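Raster forum > Data collection > Do you keep the empty start of each demo?

edgardo_u
I recorded 204 demos with the hand-held gripper for the pick task. Many begin like this one, fingers open over the bare table.

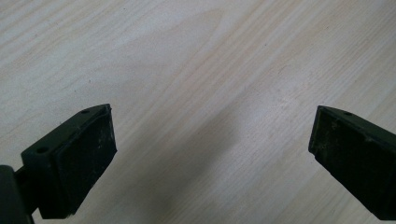
My question is if I should cut this part before training. In 60 demos it is longer than the pick itself.

pamon
Cut it. The policy learns to wait.

drenness75
I don't agree with pamon. Keep one second, so it sees the open fingers before the approach.

pamon
One second is fine. I meant the long ones.

edgardo_u
Thank you both. I will trim to one second and train again. Two demos have no pick at all, so I use 202.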